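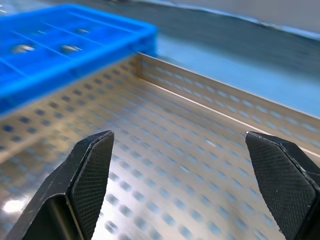
Wrist view: open gripper fingers at the perforated tray, with the blue parts tray alongside.

Teaching the small parts job, Flokthorpe workshop

Gallery and notes, July

This page belongs to the small parts sorting project, which we run from the Flokthorpe workshop for Grekport. The job is simple to state. Small metal parts start in a divided blue tray and have to end up in a perforated metal tray. Grekport wash their parts in trays of that sort, and at present the loading is done by people. We are teaching a two-armed robot to do it by driving it through the task by remote control, many times over, and keeping a record of each run.

The full set of project pages is listed in the menu. Earlier galleries cover the bench build and the first trials with foam blocks.

How the driving works

The operator sits to one side of the robot with a pair of light hand-held arms, which we call the handles. Move a handle and the matching robot arm follows. A trigger under the forefinger opens and closes the gripper. The control software is Fraser, written by Grukurel, and it stores what the cameras see together with the position of every joint.

We did try teaching by hand first, with someone holding the arm itself and pushing it through the motion. It was fine for large moves between the trays. Close to the parts it was too clumsy, and the person's sleeve kept getting into the camera view. We still use it for setting rest positions.

Marisol Muñoz and Bevan Quinlan have done most of the driving. They pick up parts in different ways. Marisol comes down steeply and closes late. Bevan prefers to come in low and slide a finger between the part and the side of its compartment. We keep both styles in the records, but each run is tagged with the operator so they can be separated later.

Picking

The dividers are the hard part of the job. A part lying flat in the middle of a compartment can be gripped across its width with room to spare. A part leaning against a divider usually has to be nudged away first. We ask operators to make the nudge slowly and as a separate movement, and to stop for a moment before gripping.

Shiny metal on shiny metal is also awkward. The overhead lights make bright patches on the floor of the perforated tray, and these shift on the wrist camera as the arm moves. Bogumił Domański tested a matt cover over the lights. The glare was weaker, but the workshop at Grekport has bare lights and no plans to change them, so the cover came off again. 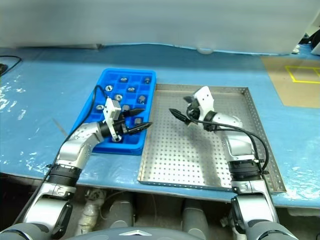

Each session lasts 40 minutes, after which the operators change over. Longer sessions gave poorer runs towards the end, mostly through rushed releases. A part let go too high bounces and may roll to the side wall. That is acceptable to the customer but it makes an untidy record, and those runs are marked down on review.

Between runs the blue tray is refilled by hand. Parts are dropped in without any attempt to line them up, and some compartments are left empty. For the first week we placed everything neatly, standing upright, and the robot then did badly with anything that had fallen over. Those neat runs are stored in a folder of their own and are not used for training.

Either arm may do the picking. The left has the shorter reach to the blue tray and so gets most of the work, while the right is kept mainly for moving parts that have come to rest too close together. Operators should park an idle arm well clear of the other one. Fraser will stop both arms if they come too near each other, and a run that ends in a stop has to be thrown away.

Review

Rochelle Harawira goes through the records each afternoon at 2 speed, that is, twice normal playback, and slows down for the grips. Her notes go back to the operators before the next session. The most common remark is "wait", meaning that the gripper began to lift before the fingers had fully closed.

We now have 2,271 runs that have passed review. Gil-soo Yeo is training on these and on a smaller group that includes recovered mistakes, such as a part that slipped and was picked up at the second try. The wish to include mistakes came from Gil-soo, and it took some arguing.

Still to do

Trials with the robot working alone are planned to take around 7 weeks. The first of them will use a half-filled tray and a single arm. After that we need to repeat part of the driving with Grekport's longer fittings, which do not lie flat in the present compartments. A deeper tray is on order.

Next gallery: gripper pads, worn and new.
Previous gallery: setting up the handles.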